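Raudsepp takes Greldale Open in playoff

Ilze Raudsepp won the Greldale Open on the second extra hole, making par from the back fringe after Tumaini Ondieki missed the green left and took bogey. Both had finished 72 holes at 18 under par, two clear of third place.

Raudsepp started the final round three shots behind and closed with a 66. She hit 15 greens in regulation and needed 29 putts. Her only dropped shot came at the seventh, where her drive ran through the fairway into a bunker and she had to lay up with a wedge.

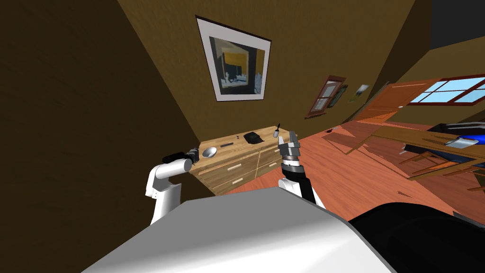

Ondieki shot 69. She led by two with four to play, then three-putted the 15th from the lower tier. A birdie by Raudsepp at the 16th, from nine feet, brought them level. Each parred the last two holes.

The playoff was held on the 18th, which played at 442 yards into a light crosswind. On the first trip both found the fairway and made par, although Ondieki had the better chance — her putt from 12 feet stayed above the hole. On the second, Ondieki's approach drifted left and finished on a downslope short of the cart path. Her chip ran past the hole and the return putt slid by on the low side.

"I had the same number both times, and I took one more club the second time," Raudsepp said. "I was happy to be long there."

The win is her first in 71 starts on the Benier Tour. She had two previous runner-up finishes, the most recent of them in February.

The course was set up short on the final day. The tee at the par-five 11th was moved forward, and most of the field could reach the green in two. The scoring average for the round was 70.8, the lowest of the week. Greens were cut once in the morning and not rolled.
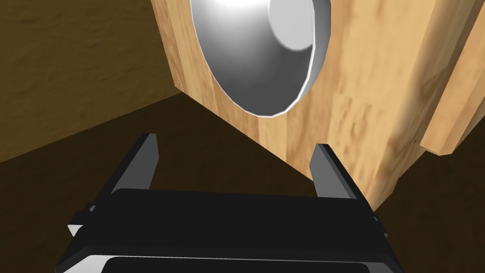

Next on the schedule

The tour moves to Flallari for the Virk Classic, played over 54 holes with a cut after 36. Raudsepp and Ondieki are both entered. The first group goes off the 10th tee at 7:20 a.m.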